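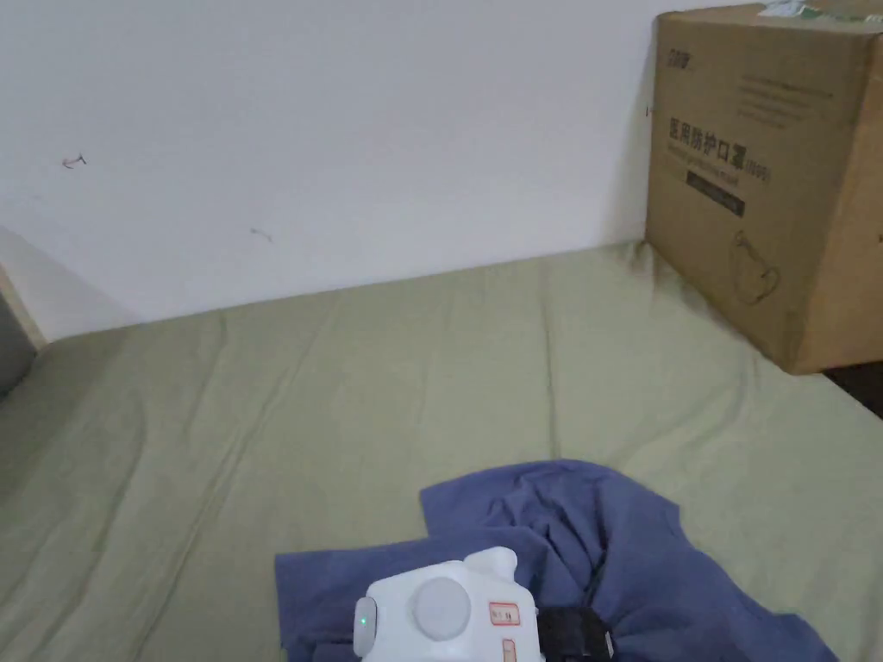 Durnside: Frequently Asked Questions

Last updated Jun 19, 2023

Hello, and thank you for stopping by! These are the questions that land in the Volleo inbox most often. If yours is missing, write to us through the contact form and we'll get back to you as soon as we can (we're a very small studio, so please give us a few days).

What kind of game is Durnside?

It's a slow, story-led exploration game set on the banks of a tidal river. You play a ferry keeper called Wan who has come back to the town of Flandcombe after many years away, and you spend your days carrying passengers, listening to their gossip, and poking around in the marshes when the water is low. There's no combat and you can't lose, though you can certainly get yourself stuck on a mudbank until the tide comes back in.

How long does it take to finish?

That depends so much on how you like to play. Most of our testers who followed the main story finished over a few long evenings, and the ones who stopped to talk to everybody took a good deal longer. There are 80 passengers to meet, and quite a few of them will only board your ferry in certain weather.

Do I have to find all the shells?

Goodness, no. There are 73 of them, and you can see the ending with none at all. If you do collect the full set, take them to the old boathouse and have a look upstairs.

What can I play it on?

Windows and Mac for now. We'd love to bring it to consoles one day, but porting is a big job for us and we don't want to promise a date we can't keep. A controller works nicely, and so does a plain mouse and keyboard. You'll need 500 MB of free space. 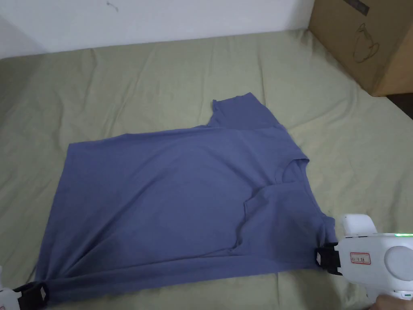

If the game runs slowly on an older laptop, try turning off water reflections first. They're the heaviest thing in there by a long way, and the river still looks lovely without them. Lowering the grass setting helps too, mostly out in the marshes.

My save has vanished! What do I do?

Please don't panic, and please don't start a new game just yet. The April update moved save files to a different folder, and now and then the old one gets left behind. Choose "Look for older saves" on the title screen and it should turn up – if it doesn't, send us a note and tell us which version you were playing before.

Can I change the text size?

Yes, there are four sizes, and you can switch to a plainer typeface in the same menu. You can also slow down the tide timer or turn it off altogether, which plenty of players have told us they prefer.

Will it be translated?

We hope so! The script has 2,114 separate lines of dialogue, and a lot of them are jokes about boats, so it's going to take some care. French and German are first on our list.

May I stream it or post videos?

Please do, and you're welcome to earn money from them. We only ask that you put a spoiler warning on anything past the lighthouse chapter.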